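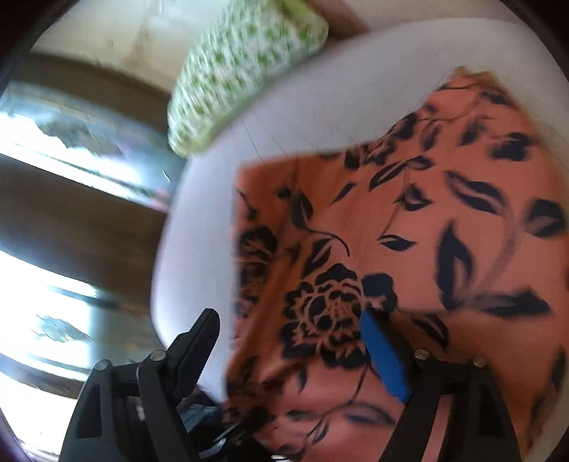 4.2 价格冲击与抗议扩散

前一节讲的是数据,本节只谈扩散的路径。先说结论:面包和燃油涨价与街头动员之间的联系,比早期文献估计的要弱,但不是没有。关键在时间差。涨价之后第一周基本平静,第二周开始出现零星聚集,多在批发市场和长途车站,学校反而靠后。

样本为570条抗议事件记录,来自地方报纸、电台文字稿以及Mac Mathúna档案的剪报部分。去重之后每条记录由2名编码员独立判读,有分歧的由第一作者裁定。编码表沿用Oakley的旧版,只改了"诉求"一栏,原表把经济诉求和政治诉求设成互斥选项,用起来很别扭,实际事件里两者经常同时出现。改后允许多选。

图3为各地区首次抗议的先后次序。横轴为涨价公告后的天数,纵轴为地区,按人口排列。空心点表示仅有经济诉求,实心点表示已出现要求领导人下台的口号。

图3 七个地区首次抗议的时间次序(空心:经济诉求;实心:含政治诉求)

可以看到(图3),7个地区里最早动起来的是Durkidura,既不是首府,也不是人口最多的地方。该地燃油补贴取消得早,粮食又全靠公路运入,运费一涨,零售价跟着走。Plustport是港口,库存足,反应慢了许多,但一旦开始,口号几乎立刻转为政治性的。这一点与Costello的访谈材料吻合:码头工人谈得最多的是拖欠工资和工会选举,面包倒在其次。

诉求升级的问题。多数地区的升级发生在第一次有人伤亡之后,而非物价继续上涨之后。我们用逐日的事件序列做了检验,伤亡报道的滞后项显著,物价滞后项加入后系数变动不大。需要说明,伤亡数字本身争议很大,官方与反对派的口径相差数倍,模型里因此只用了"有无报道"的二值变量,没有使用人数。这样做损失了信息,但至少不会把一方的说法当成事实写进方程。

足球赛。Florncombe的情况值得单独提一下。当地两次较大的聚集都发生在晚场比赛散场之后,球迷沿主街往回走,中途与商贩汇合。体育场在这里提供的是现成的人群和现成的歌,旋律不变,词换掉就能用。一名受访者的原话是:"看台上已经唱了半场,出来只是接着唱。"当局随后把开球时间提前到下午3点,散场时天还亮着,聚集规模确有下降,但人群转移到了居民区的巷子里,报纸不再报道,我们的数据也就看不到了。因此该地后期事件数的下降不宜直接解读为动员减弱,只能说是可见度的的下降。

访谈部分。Gráinne Costello在12月完成了最后一轮访谈,对象包括商贩、司机、学生和两名已离职的基层警官。问卷总共发出400份,回收情况各地不一,农村偏低,女性受访者明显不足。这个缺口没法事后补上,加权也只能部分缓解,下文凡涉及性别差异的地方都应谨慎看待。警官的访谈未录音,只有笔记,引用时均为转述。

关于警方手段。催泪瓦斯的使用与次日抗议规模之间没有稳定关系。有的地区次日人数减少,有的反而翻倍,取决于瓦斯是否波及住宅和医院。Durkidura有过一次进入医院院内的记录,此后医生加入罢工,性质随之改变。这类个案不多,做不了回归,但在过程追踪里分量很重,不应因为数量少就丢掉。

网络中断也查了。断网期间事件记录减少,但电台文字稿中的数量基本持平,可见减少的主要是报道渠道。Kieran Oakley认为断网还会促使人们上街打听消息,从而推高参与人数,我们的数据既不支持也不否定这一说法,分辨率不够。

几点局限。其一,报纸来源偏向城市,剪报里乡村事件多为一两行的简讯,时间常有一天左右的误差。其二,政治口号的判定依赖记者转写,同一句话在不同报纸上措辞不同,编码员有时只能猜。其三,物价用的是公告价而非黑市价,后者在紧缺时更接近居民实际支付的数目,可惜没有连续序列。其四,各地区之间并不独立,车队司机会把消息沿公路带到下一站,简单的分地区模型忽略了这一层。我们试过加入公路距离的空间滞后,结果方向一致,标准误变大,详见附录B。

稳健性检验方面,去掉Florncombe后主要结果不变。去掉Plustport后政治诉求的系数缩小,仍然显著。改用周度数据则时间差不再清晰,这也在意料之中,升级往往只隔两三天,按周合并就看不出先后了。下一节转向军队内部的反映,所用材料主要是驻地调动的公告。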